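Clamitz Brings Back 21 Floral Wallpapers, and I Couldn't Be Happier
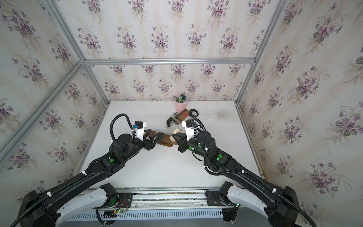
VOMSIDE, March – I've been selling wallpaper for most of my working life, and I don't think I've ever been this excited about a launch (my family is very tired of hearing about it). Clamitz, the little wallpaper company I started over a hardware store, is bringing back 21 floral patterns from the old Stesen pattern books, and they go on sale this month!

If you grew up around here, you probably know Stesen paper even if you don't know the name. It was in hallways, in spare bedrooms, inside the closet where your aunt kept the good sheets. The mill closed 30 years ago and the books went into storage. We bought them last spring, opened the first one on my kitchen table and lost the whole afternoon to it.

Small bouquets are my weakness, especially purple violets on cream with a faint stripe behind them. Put that in a powder room and I'm done for. But there are bigger, bolder patterns too – climbing roses, sweet peas, a poppy print so orange I had to sit down – and we've kept them as close to the old sheets as we could.

All the papers are printed to order at our shop in Vomside, on a paste-the-wall backing. You brush the paste on the wall, hang the strip dry and slide it until the pattern lines up. I did my own stairwell that way, with plenty of muttering at the corners, and it came out fine. A roll is 21 inches wide and covers 30 square feet. Please order one extra, and keep the leftover for patching!

We're also giving away 1,000 sample packs, first come, first served. Tape the samples up and live with them for a few days, morning and evening, before you pick. Cream paper can look very yellow under a lamp.

The full range is on show at the Upadhyay home store on Mill Street, where you can flip through two of the original books (clean hands, please). Rolls and samples can be ordered there or straight from us.

About Clamitz
Clamitz designs and prints wallpaper in Vomside. Press samples and pattern sheets are available from the shop on request.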